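Home | Features | Materials | Archive | Subscribe

Print this article | E-mail this article

Last updated: 15th July

The slow business of drying a brick

A fired brick gets the attention, but most of the bricks that fail at the Vurkstead works fail before they reach the kiln. They crack in the dryer, or they leave it with too much water in the core and burst when the temperature rises. Drying takes longer than firing and is less well understood by the people who buy the product.

Clay as it comes out of the extruder holds water in two ways. Some of it sits between the particles and keeps them apart. The rest fills the pores that remain once the particles have come into contact. Removing the first kind makes the brick shrink. Removing the second kind leaves its size almost unchanged. The point at which one stage gives way to the other is called the leather-hard point, and nearly all drying damage happens before it.

The difficulty is that a brick dries from the outside. If the surface loses water faster than the core can supply it, the skin shrinks while the middle stays large. The skin is then in tension, and wet clay has very little strength in tension. A crack opens, usually at an edge or around a perforation, and it may close up again as the core catches up. It can't be seen at that stage. It reappears after firing.

The usual remedy is to begin drying in very damp air. Warm, humid air heats the brick through without taking much water from it, and warm water moves through clay more easily than cold water does. Only when the core is warm is the humidity allowed to fall. At Vurkstead the full cycle for a standard perforated brick is 56 hours, of which the first part is spent doing very little that a visitor would notice.

Kayode Adeleke has run the drying side of the works through two changes of clay. The older pit gave a sandy material that dried readily and forgave mistakes. The present clay, from the Hesow seam, is finer and more plastic. It extrudes cleanly and takes a sharp edge, but fine particles leave narrow passages between them, and water is slow to travel along narrow passages.

"With the old clay you could set the dampers and go home," Adeleke says. "With Hesow you have to earn every degree."

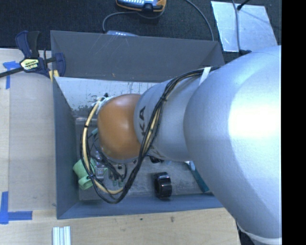
His first step was to add grog, which is fired brick crushed and sieved to a coarse sand. Grog doesn't shrink, and it props open the body so that water can escape. Too much of it weakens the brick and wears out the extruder die. The works settled on a modest addition, with the top sieve size set at 2 millimetres, and the rate of edge cracking fell enough to make the extra crushing worthwhile.

The second step concerned air movement. Temperature and humidity in a chamber dryer are easy to measure at one point and hard to keep even. Bricks near a fan may dry quickly while those in the centre of a stack sit in still, saturated air. Adeleke had the spacing between rows widened and the fans set to reverse at intervals, so that no row was always the first to meet fresh air. Each chamber now holds fewer bricks and loses fewer of them.

Weighing remains the most reliable check. A sample brick is hung from a balance inside the chamber and its weight plotted against time. The line falls steadily while the surface is wet and bends as the leather-hard point is reached. After the bend, the heat can be raised with little risk. The Trelar control unit fitted to the four newer chambers reads the balance directly, while the older chambers are still adjusted by hand from a printed chart.

Heat for the dryers comes from the cooling end of the kiln, as it does at most works of this kind. That arrangement saves fuel but ties the two processes together. When the kiln is slowed, the dryers run short of warm air, and a batch in its early stage may have to be held damp until the supply recovers.

The Entili range, a long, thin facing brick, goes on trial in July. Long bricks tend to bow if one face dries ahead of the other, and the trial stacks will be turned halfway through the cycle. Adeleke has asked for 700 of them in the first batch, all from a single run of the extruder, with the drying curve kept for each chamber.

Print this article | E-mail this article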